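Closcombe Habits and Values Survey - README

December 14, 2025
By Halyna Demchenko

Hi! I put this file together so you can open the survey data without emailing me first (though you still can). The question behind it is simple enough: do people who say they value thrift save more of their paycheck? Gianni Carbone and I argued over that one for most of October, and then we just went and asked people.

There are 2000 rows, one per person, and 49 columns. The file is plain CSV, comma separated, with blanks for skipped questions.

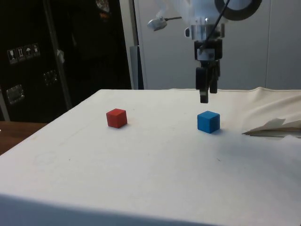 The value items come first, columns v1 to v6, and each is scored from 1 (not like me) to 7 (very much like me). Please don't average them into one big "good values" score! Thrift and generosity are separate answers, as separate as the red cube and the blue one with all that cloth between them, and adding them up hides the part I find interesting.

Behavior items start with b_. They're self-reported, so treat them kindly - people round up when it comes to charity and down when it comes to takeout. It took most people around 6 minutes to finish.
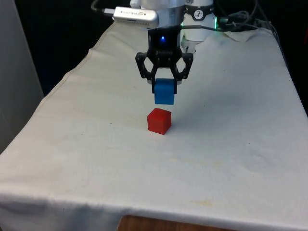

Blue cube held just above the red one.

Known problems
- b_save has 3 negative values. I left them in.
- Birthe Thorlacius recoded the job titles by hand, so spelling varies.

Use it for anything you like, just mention the survey by name.

Related items
- Grudik Sleep Diary, data card
- Starnska Neighbors Study, codebook
- Kragh Short Mood Scale, scoring notes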